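Home > Tips > Kitchen & Workshop
What I Brought Home From a Robot Open Day

January 2020

I went to an open day at Grestard, the robotics workshop over by the old bus depot, mostly for the free coffee. My neighbor Tia Cropper had a spare ticket and I had nothing planned. I came home with four pages of notes, and nearly all of them are things I can use in my own kitchen, laundry room and garage!

Naomi Mugo ran the demonstration. She works a pair of gripper fingers by hand, picking things up off a table, and a camera on the tool records what the fingers "see." They use those recordings to teach a robot arm the same job. She let us watch on a screen beside the table, and that was my favorite part.
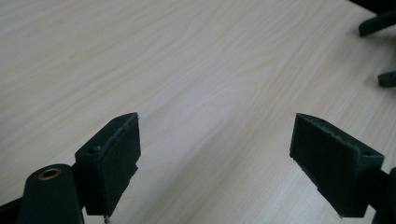
The screen view, fingers apart over bare tabletop.

TIP 1: Clear the surface first, all of it

Naomi won't start until her work area is clear. I always shove the mail and the fruit bowl to one end of the counter and work in what's left, and then I wonder why I've got flour on the gas bill. So now I carry everything off to a chair before I cook. It takes me two minutes, tops.

TIP 2: Pad whatever does the squeezing

See the dark pads on the inside faces of the fingers? I went straight home and did my bench clamps. Cut scraps of craft felt a hair bigger than the jaw, stick them on with double-sided tape, press hard and trim after an hour. No more dents in soft pine. I did my jar opener too, with a bit of old rubber glove, and it's much better on those wide pickle lids.

Watch the edges, though. Pads get fuzzy along the top with use. When mine start to look ragged I run small scissors along the rim, and when they go hard and shiny I peel them off and start over. A little rubbing alcohol takes care of leftover tape gunk (try it on a hidden spot first if the jaw is painted).

TIP 3: Keep little screws with the thing they belong to

This one came from Krishnamoorthy Achari, who looks after the tools there. He tapes spare screws to a card, writes the name of the tool on the card and hangs it on the same hook. I'd been keeping all of mine in one coffee can – never again. I've done the mixer, the sewing machine and the cabinet hinges so far.

After the coffee break we moved on to knits, and I sat up, having ruined two good sweaters since October. 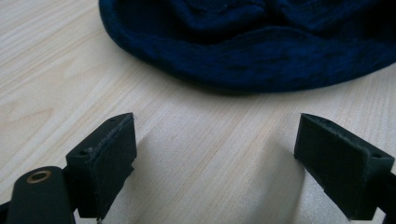 Navy knit on the table, with the fingers still open.

TIP 4: Pick up knits by the thick part

I asked Naomi where she'd grab a soft, crumpled piece like that. She said to go for a thick edge if there is one, like a cuff or a rolled band, and leave the thin part alone. I tried it on my hats and sweaters at the sink and it makes sense to me. A heavy wet sweater gets both hands under it, of course, and never a lift by the shoulders.

TIP 5: Dry it flat, and unbunch it first

Roll the knit in a towel, lean on the roll, then lay it out and open every fold with your fingers. Damp creases in wool are stubborn. I use a light-colored towel under dark things so I can see the outline and pat it back into shape. (Wash that towel separately the first time. Navy bleeds.)

TIP 6: Stop before you grab

Tia teased me for writing this down. Naomi leaves the fingers wide open until she's lined up, and only then closes them. I do the same with tongs now. Open wide, get both sides around the chicken thigh, then squeeze. I used to poke at it half closed and tear the skin.

The next open day is in October, and Tia has already put us both down for it. If you've got a better way to stick felt to a clamp, leave it in the comments, my tape gives up in the summer heat.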